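Skendetau home water softener, model Iris
Section 4: First fill, brine tank and hardness setting
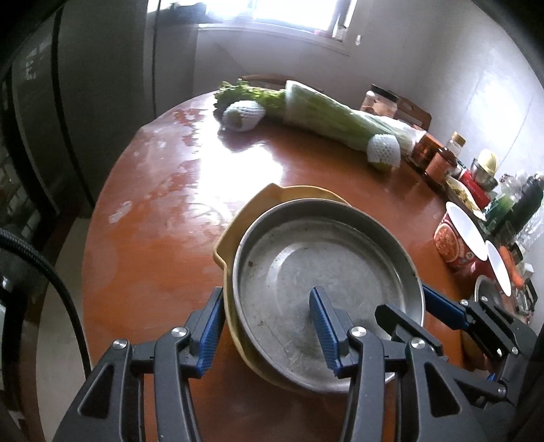
You should have the bypass valve on and the drain line run by now. If not go back to section 3. Don't fill anything until the drain line is clamped at both ends.

12 shares 4 comments

What you need for this section

Salt, one 40 lb bag, pellets or solar crystals. No rock salt. Hardness test strips, in the envelope with the warranty card. Flashlight. Bucket and a couple of old towels. A wide pan or basin for under the bypass while you bleed it.

4.1 Bleed the air

1. Main shutoff closed, softener in BYPASS. Both handles pointing at the wall.
2. Open the nearest cold tap all the way. Laundry sink is best, kitchen is fine if you take the aerator off first.
3. Main shutoff back on, slowly. Let the tap run until it stops spitting.
4. Turn the bypass one quarter toward SERVICE and stop. You'll hear the resin tank filling. Hissing is ok.
5. Wait till the hissing quits. Small tank takes a few minutes, the tall one longer.
6. Now the rest of the way to SERVICE.

CAUTION: Do not open the bypass all at once. A fast fill pushes resin up into the valve head and then you're pulling the head off to rinse it. Not covered by warranty.

Note: First water out can be yellow or tea colored. That's the new resin. Run the tap until clear. Don't do laundry yet.

4.2 Brine tank

1. Lid off. Check the float moves up and down freely inside the well. If it sticks, there's probably a foam shipping block still under it.
2. Pour in 4 gallons of water by hand. First time only, after this the valve does it.
3. Add the salt. Keep it out of the brine well (the tall tube with the cap).
4. Cap on the well, lid on the tank.

Salt level should stay above the water line but never past the mark molded into the wall. When you can see water on top of the salt, add a bag. Overfilling gives you a salt bridge, see 4.5.

CAUTION: Overflow elbow on the side of the tank is gravity only. The hose has to run downhill to the floor drain. Do not tee it into the drain line from the valve, that one is under pressure and will back up into the tank.

4.3 Set the time and hardness

1. Plug in. Display flashes 12:00.
2. Hold SET until the hour blinks. Up/down to change, SET to confirm.
3. Next screen is hardness in grains per gallon. Dip a strip in untreated water (outside spigot usually), match to the card, enter the number.
4. Well water with iron: read the iron pad too and add the extra grains shown on the back of the card.
5. Next screen is regeneration time. Factory setting is 2:00 am. Leave it unless someone in the house works nights.
6. Next screen is meter capacity. Shows 1280 on the small tank. Don't change this, it's the gallons to the first regeneration and the controler recalculates it afterward.
7. Press SET once more. Colon starts blinking, you're running.

Note: Power out for longer than a day and the clock is lost. Hardness setting is kept.

4.4 Run one regeneration by hand

Do this before anybody showers.

1. Hold REGEN for a slow count of five. Motor turns, display reads C1.
2. Go look at the drain. Steady stream, no drips at the clamps.
3. C2 is brine draw. Level in the brine tank should start dropping. If it's not moving after ten minutes, check the small tubing nut at the valve, finger tight plus a quarter turn.
4. C3 and C4 are rinse and refill. Let them finish.
5. Whole cycle takes 60 minutes plus the refill. Don't unplug it in the middle.
6. Test at the kitchen cold tap with a fresh strip. Should read soft. If it doesn't, run the water a few more minutes and test again, there's still hard water sitting in the pipes and heater.

Houses plumbed with the Goicoechea manifold: the kitchen cold is often left unsoftened on purpose. Test at a bathroom instead.

4.5 If something's off

Drip at the bypass: back to BYPASS, relieve pressure at a tap, pull the clip, look at the o-ring. Wipe on a little silicone grease. No petroleum jelly.

Salty taste: drain line kinked, or the brine tank was filled too high. Straighten the line, run REGEN again.

Salt never goes down: salt bridge. Push a broom handle down through the crust gently, stay close to the middle. Don't hit the tank walls.

Error E2: motor can't find home position. Unplug, wait a minute, plug back in. Comes back twice, call.

Low pressure all over the house: bypass is only part way open, or the inlet screen has grit in it. Rinse the screen.

Parts and phone help are out of the Mavthorpe office, ask for Baltasar Soler on valve heads. Have the serial number ready, it's on the sticker under the back of teh lid. Line closes at 4:00 pm.

Revised September. Section 5 covers salt types and the yearly cleaning.

4 comments Share Print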